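Notes from the Workroom
22 November 2024

Small parts, and the big things they belong to

I have been meaning to write this item since July, when we moved into the unit at Gilotberg and I discovered, on my knees and with a flashlight between my teeth, how much of the trouble in a workroom comes from pieces no bigger than a thumbnail. We had carried in everything large without losing so much as a screw, or so I believed. Then it was time to put things back together, and I spent most of an afternoon hunting for one little metal clip that I could have sworn was in my shirt pocket. (It was in the other shirt. I will say no more about that.)

So this month's item is a plea on behalf of the small part, and a bit of a ramble about how we have been looking after ours. Those of you who have been getting this newsletter for a while will know that I like a good container, and it won't surprise you that the first thing I did was go out and buy a parts cabinet. It is a Gurnine, secondhand, with 36 drawers, and I love it more than is probably sensible. The drawers stick a little in damp weather and the label holders are a size that no label on earth was ever cut to, but everything has a place now, and when I pull one open I know what I am going to find.

What I had not expected was that the cabinet would change the way I work on the big pieces. I used to take everything off at once, lay it all out on the bench and trust my memory, which was a better memory then. These days I go one fitting at a time. Off it comes, into its drawer it goes, and only then do I move along to the next. It sounds slow, and the first couple of times it felt slow too, but the putting back goes so much more quickly that I have stopped minding. I also do far more of it standing at the piece itself, with whatever is large staying put on the floor and me doing the walking. 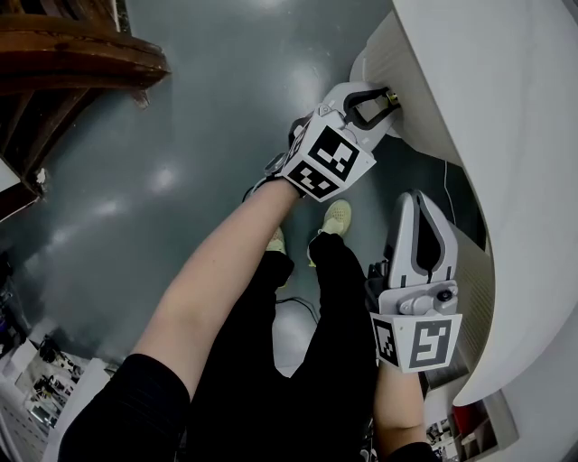
Put a towel down first, came the advice from one reader after our last issue, and never mind how clean the floor is. The letter went on for two pages and I enjoyed every line of it. A dropped washer will roll on a hard floor until it finds the one place you can't reach, it said, but on an old bath towel it stays where it lands, and a pale towel is best for dark parts and a dark one for pale parts. The writer had also given up on magnets for anything brass, having once trusted one and been let down.

I have taken the towel advice to heart and can report that it works beautifully, apart from the loops catching on anything with a burr. An old flannel sheet, folded over a few times, does the same job without the snagging. If you are working around something with a curved edge, tuck the cloth right in underneath it - that is where mine always seem to go.

A word about labels, too. I bought a box of 600 from Zemix, thinking it would last me until retirement, and I have used nearly 192 of them already. Part of that is enthusiasm, I admit. But I have also learned to write down where a part came from as well as what it is, so that instead of "small clip" I now have "small clip, left side, near the top." The second kind of label is the one I am grateful for three weeks later, when the job has been sitting under a sheet and I have forgotten all about it.

The Lục trays some of you asked about are back on the shelf by the door, and you are welcome to borrow a couple if you would like to try them before buying your own. They stack nicely and the lids fit snugly, though you do have to press on all the corners. Please bring them back empty - last time one came home with somebody's cup hooks in it, and I have them in a drawer, labeled, waiting for you.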